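Test tube rack

A test tube rack is a stand for holding test tubes upright, used in laboratories, classrooms and a good many kitchens and craft rooms besides. It is one of the humblest pieces of equipment on any bench, and also one of the most handled, for a round-bottomed tube can't stand up by itself and has to be put somewhere the moment it leaves the hand. Racks are made of wood, metal wire, plastic or foam, and they come in sizes from a short stand for a handful of tubes to long trays that take up most of a shelf.

Construction

The classic wooden rack is a simple piece of joinery. Long horizontal rails run between two end pieces. The upper rail is drilled with a row of holes a little wider than the tubes, and the lower one either has shallow dimples to catch the rounded ends or is left flat. Many older patterns add a row of upright pegs along the back, on which washed tubes are turned upside down to drain. Beech, birch and pine are all common choices, usually left pale and given a thin coat of varnish or oil.

Wood has always been liked for its gentleness. A glass tube set down a bit too hard in a wooden hole is far more likely to survive than one dropped into a metal frame, and a warm tube can rest there without trouble (a hot one will leave a brown ring, as anyone who has inherited a school rack will know). The drawback is that wood soaks up spills and stains, and it doesn't take kindly to steam sterilizing, which tends to warp the rails and loosen the joints. 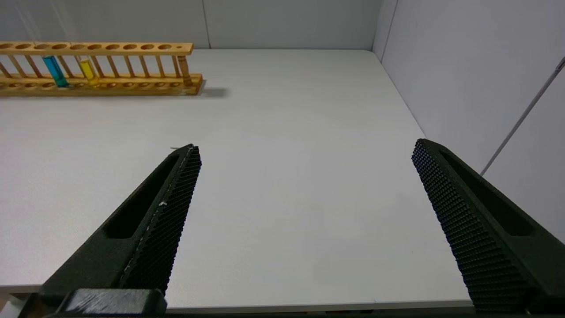

For this reason wooden racks are now found mostly in teaching rooms and at home, while plastic and coated wire have taken over wherever things must be sterilized day after day. The Degefa pattern, a flat-packed wooden rack sold to schools, is put together without glue, so that a split rail can be swapped out on its own. The Barnska rack is heavier, with a wide foot at each end, and weighs 398 grams empty. Trokton, better known for its wire stands, makes a wooden version with 13 holes in a single row, an odd number that has puzzled teachers ever since, though it does leave one hole in the very middle for a control sample.

Use on the bench

A rack is generally placed toward the back or to one side of the work surface, where a sleeve won't catch it, with clear space left in front for pouring and mixing. A plain white surface is a great help when judging the color of a liquid, and many teachers slip a sheet of white paper behind the rack if the bench is dark. Tubes are labeled near the rim so the writing stays above the rail.

Care

Wooden racks should be wiped with a damp cloth and dried standing up, never left to soak in the sink. A light rub with fine sandpaper lifts most rings and rough patches, and a fresh coat of oil once a year, perhaps in June when the classrooms empty out, will keep the wood sound for a very long time.

See also

Test tube brush
Drying rack
Beaker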